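Grarngate Shared Workshop
Build a Two-Arm Table Robot: Session 4 handout
10 October 2022

Before we start

Welcome back! Both arms are bolted down and talking to the laptop, so tonight we get to the really fun bit: picking things up. Bring your Session 3 notes and your joint-limit sheet.

4.1 Cable slack

Move each arm slowly through its full reach by hand, power off. The cable should loop freely past the wrist at every angle. If it pulls tight, undo the last clip and give it more length. Do the elbow again afterwards (everyone forgets the elbow!).

4.2 Setting the gripper

Open the fingers fully and save that position as zero. Close them on a pen until it just stops slipping, then save again. On the Arkberg board the closed value is usually around 300, but yours will differ and that's fine.

4.3 Felt-tips on the table

Pens are a brilliant first object: light, cheap and awkward enough to be interesting. Try one lying by itself, then two side by side, where a finger has to find its way in next to a neighbour. Drive one arm at a time and keep the other well up.

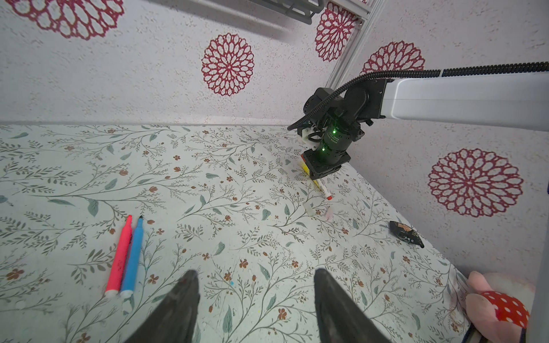
4.4 Your turn

Make 26 attempts per pair and write down every one, misses included. Swap drivers halfway. Save your log in the Ukis folder with your bench number in the file name.

For next time: read section 2 of the wiring notes and bring a small screwdriver.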